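Subject: Re: [exchange-hosts] Reading circle for spring, any takers?

Hi all,

Yes, yes, count our group in! I read this on the bus Monday and had half a reply written before my stop.

> We have 14 people signed up for the bilingual reading circle so far,
> mostly from the Ornine side. The plan is one short text a month, read in
> both languages, with an hour of talk afterward. Two things are open:
> which text comes first, and whether we meet online or split between
> Ornine and Flekell. Also, does anyone know if the Dimitrov collection
> can be copied for members?

On the first text: please, please let it be one of the harbor letters. We used them at Flekell last fall and people who had never said a word in our meetings were suddenly arguing over how to translate a greeting (forty minutes on one greeting, and I loved all of it). They're short, too. The longest is 2,000 words and most are closer to a page.

On the Dimitrov collection, I wrote to the library last year about the same question. Their answer was that members of a registered study group can copy single pieces for their own use, but the whole volume has to stay in the reading room. There are 994 pages of it, so I don't think anyone was planning to stand at the copier that long! I still have the form and can send it to whoever is handling the paperwork.

As for where to meet, I'd vote for splitting. Online is fine for the months when the roads are bad, but the tea and the side conversations are half of why our people come back. Flekell can host in March if that helps. The upstairs room is free in the evening and there's a good big table.

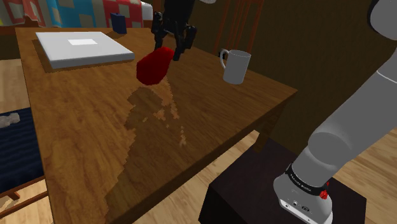
One more idea – could we ask the Fasitz exchange to join us for a session? They have a small travel fund, 800 a year last I heard, and it usually goes unspent. Their members read the letters in a third language, and I'd really like to hear what they did with that greeting.

I can draft a note to them this week if there are no objections. Does 7 p.m. work for the Ornine people, or is that too late for the last train?

Warmly, and very much looking forward to it,
your Flekell host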